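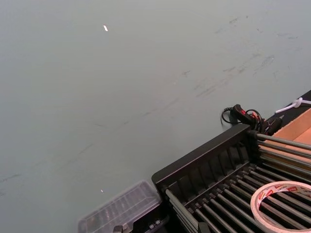

# Siddiqui Small Workshops Fund - progress report, second period

Dear friends at the Siddiqui fund,

Thank you for your patience in waiting for this one. I had hoped to have it with you in January, but the storeroom move took longer than we planned, and I wanted to write when I could tell you how we were getting on with the benches as well as the shelves. I think you will be pleased on both counts.

## The work area

When we wrote to you last, the metal rods for our display stands were still living in long tubes under the stairs, and anyone who wanted a few had to get down on their knees and tip them out. They now have a proper home in a black rack with a raised rim and ribbed slots down one side, and they lie side by side where you can run your hand along them and pick out what you need. It is a plain sort of thing, and I am fonder of it than I probably should be.

The longer rods still stick out past the end of the rack. We knew they would, and for now we are living with it, but a longer rack is on our list for the next period. Tape gets set down on top of the rods more often than on its hook - old habits - and I expect a small shelf will do more good there than another reminder from me.

The pale gray-green work surface already has its scuffs and streaks. We talked over a cover for it and decided to leave it bare, as the packers like to slide things across and a cover would only bunch up.

## Packing

Packing has moved to the same area, with the open cardboard box kept right by the rods. This has saved a great deal of walking back and forth. In this period we packed 922 stand kits, of which 430 went to the Matirine school libraries and the rest to smaller orders, mostly craft fairs and church sales. Only three kits came back to us with a rod missing, and all three were put right within the week.

We tie the rods in small bundles before they go in the box. We have tried string, rubber bands and white plastic ties, and opinion is still divided, so I won't pretend we have settled it!

## Spending

The rack, the benches and the first order of rods from Vedari are all paid for, and came in a little under what we asked for. With your agreement, we would like to put what is left toward the longer rack and better lighting over the packing end, where the afternoons get dim.

## What comes next

- Four more benches to be fitted out the same way
- A trial of the shorter kit for the Sikel craft market
- Labels on the racks by rod length, in large print
- A small shelf for tape, ties and scissors

You are very welcome to come and see it all for yourselves. Mornings are best, before ten, when there is still coffee in the pot and somebody free to show you around.

With warm thanks from all of us at the workshop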